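Ernlow College
Department of Interior Studies
Course handout, Unit 8: Light Surfaces in Shared Workrooms
Revised 2022-04-17

Students should read this handout before the practical session in the Lynch Building. It covers the choice, placement and daily care of tables with a white or very pale top. Dark tops are treated in Unit 9.

1. Color and reflected light

A pale surface returns a large share of the light that falls on it. In these notes, a top that reflects 80 percent or more is called a high-reflectance top. Such a table brightens the underside of whatever stands or hangs over it and softens shadows. It also shows every mark. Glare becomes a problem when a lamp is placed directly opposite the seated person, and the usual remedy is to move the lamp to one side before changing the table.

2. Table and wall considered together

The wall behind a table forms part of the working view and should be chosen with it. Where both are pale, items with a dark or matte finish stand out clearly, while items in silver or light gray depend more on their shaded sides to be seen. Students often specify the table first and leave the wall to the end of the project. For the purposes of this course the two are to be entered on the same line of the schedule.
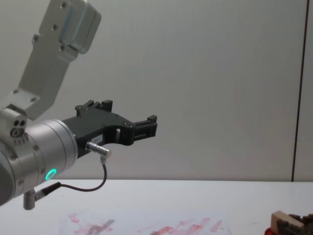
Figure 2. White table with a pale wall behind.

Satin and matte finishes are preferred for tops in rooms used throughout the day. A high gloss repeats the outline of ceiling lights and can tire the eyes over a long session. Samples must be viewed flat, at table height, in the room where they will be used. A sample held upright at a window gives a misleading result.

3. Daily care

Wipe the top with a damp, lint-free cloth, working from the back edge toward the front. Dry it with a second cloth. Abrasive pads are not permitted on any table in the Lynch Building. Ink and marker stains should be reported on the room sheet the same day.

Cables that pass over a table should have enough slack to be lifted during wiping. Cables resting on a pale top for long periods may leave a gray line, particularly where the jacket is black.

4. Assignment

Select one workroom on campus and prepare a survey of 2 pages. Record the color and finish of each tabletop, the color of the nearest wall and the position of the main light source. Note the time of each observation. Use the survey form on page 39 of the course reader. Surveys are due at the start of the first July session and are to be placed in the tray marked Unit 8.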